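Bemcombe repair morning is back in September

The Restdale Rooms are opening up again for our desk and kitchen table tidy, and I'm ever so pleased! We had 60 of you through the door last time (I ran out of biscuits by eleven). Bring pen pots, mesh tidies, odd cups, whatever's cluttering up your worktop. 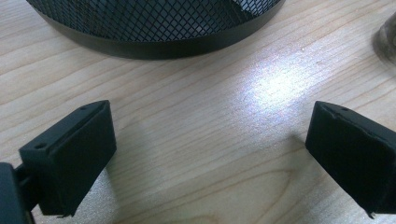 Doors open at 10am and it's £3 a table, or £2 if you're sharing. I'll be doing my bit on pale wood again, as so many of you asked about spills and rings. My advice is still to blot first and leave the polish in the cupboard.
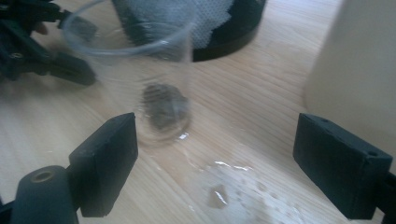 Parking is behind Rustad, and the 152 bus stops right outside. Tea's on us, and if you've got a spare tea towel, please pop it in your bag – we never have enough.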